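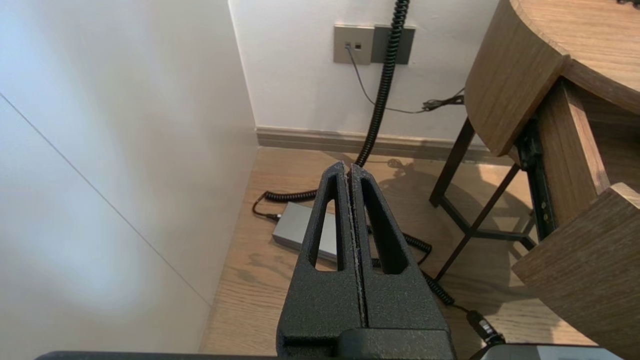

**Skirting** (also **baseboard**) is the strip that covers the joint where an interior wall meets the floor. Its main job is to hide the gap left by builders, who have never managed to make the two meet politely. It also takes the blows of brooms, boots and furniture that would otherwise land on plaster.

## History

Early skirting was often just a band of dark paint, which hid scuffs and cost very little. Taller boards came with taller ceilings, and for a while the height of a board was a fair guide to its owner's opinion of himself. In the town of Kaston, a few houses still have boards 18 inches high — dusting them is a weekend's work.

## Fitting

Inside corners are usually coped: one board runs straight into the corner and the other is cut to fit over its profile. Outside corners are mitered. Filler is used at both, more often than carpenters admit. In *The Loltach Book of Trim*, Océane Kowalchuk gives seven ways to fit a board to an uneven floor, three of which she advises against.

## See also

- Crown molding
- Quarter round
- Wainscoting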